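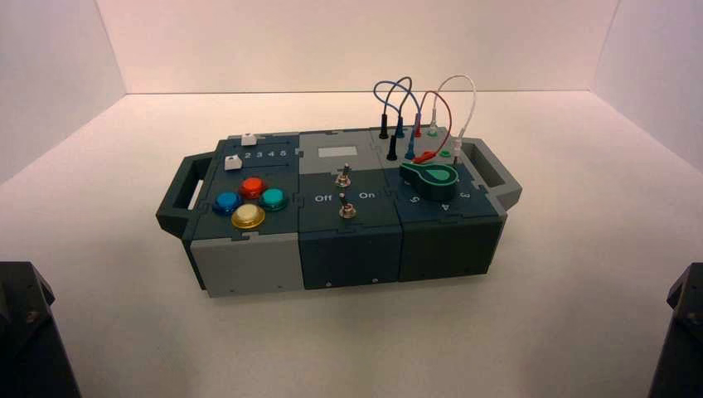

Hokdale makers finish their button box

April 13, 2023

After a winter of cutting, filing and a fair bit of rewiring, the electronics group at the Hokdale workshop has finished its first modular task box, and it's a lovely thing to get your hands on!

The box is made in three modules that sit side by side, with panels that lock together along their edges like a jigsaw. There's a carrying handle at each end, so it can go out to schools and library mornings without anyone needing a trolley.

Most visitors go straight for the big round buttons, in red, blue, teal and yellow, with glossy caps that practically beg to be pressed. Behind them are the sliders, with their white knobs and printed numbers, and next door in the middle module is a small display window with a pair of metal toggle switches (very satisfying ones, the group promises).

"I wanted it to feel like something you'd find in an old control room," said Phong Quách, who drew up the panels. "We went through 39 versions of the joints before they fitted the way I liked, and I'd happily do another."

The parts cost £284, paid for from last September's open day. A second box is already on the bench for the Stilthorpe group, who have asked for bigger knobs and a brighter green.

The finished box will be out at the next open evening in Hokdale, and children and grown-ups are both welcome to have a go. Bring your own mug for tea.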